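Home | Forums | Gardening | Seeds & Starts | Log in

We use cookies to keep you signed in. Accept | Settings

Thread: Bottom watering tomato seedlings, yes or no?

jmollah
Started 50 tomato seeds in March and they're up. I've been watering from the top with a cup and the stems keep flopping over. My neighbor says to set the cells in a tray of water instead. Does it matter what kind of tray?

stonia_dirt
Bottom water. Any tray with a flat bottom and no holes will work. Mine are plain plastic. Pour in half an inch, leave the cells for 20 minutes, then dump what's left.

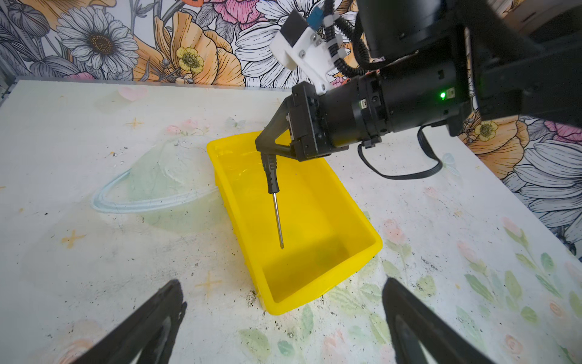 Re: Bottom watering tomato seedlings, yes or no?

bhuiyan4
I don't agree that it fixes flopping. Flopping is usually weak light. I top water all of mine and they stand up fine. Lower your light to 2 inches over the leaves and see.

stonia_dirt
Light matters, sure. But a cup of water knocks small stems over and packs the mix down. I lost half a batch that way.

Lakmal Roy
If the stems are pinched and brown at the soil line, it's damping off and those won't recover. Pull them. If they're long and pale, it's light. Which is it?

jmollah
Long and pale. No brown. The light is a good foot up.

bhuiyan4
There you go.

stonia_dirt
Still wouldn't use the cup.

jmollah
Lowered the light and ordered a tray. Will post again when I pot them up.

4 replies hidden | 50 views | Share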